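Sornimska rule

The Sornimska rule is a working convention for tabletop robots that handle dishes. It states that a stacking task is finished only when the arm has let go, backed away and left the dishes standing by themselves. Before the rule, a robot could score a success while still holding the bowl, a standard most toddlers could meet.

Origin

The rule is named after the Sornimska workshop, where Cristóbal Medina wrote the first version one Friday after reading 27 trial reports, 16 of which ended with the gripper still closed. His draft was two sentences long. The current text, kept by the Ulloa test group, is considerably longer and says much the same thing.

Content

The rule has two main parts. The arm must be clear of the workspace before the result is judged, and the judging is done from a fixed viewpoint chosen before the trial begins. Moving the camera afterward to find a kinder angle is known as "doing a Drorkura", after the site where the habit was first written up – a distinction the site has never asked for.

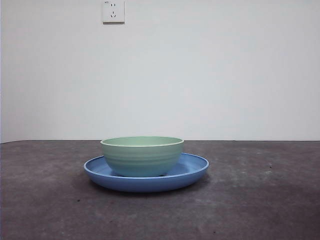

Does a bowl have to sit in the exact center of the plate to pass?
The base has to rest fully on the inner floor of the plate, and a small offset is allowed.

Later versions

The Nera edition added a waiting period between release and judging. Its length is left to the operator, and operators in a hurry have tended to pick a short one.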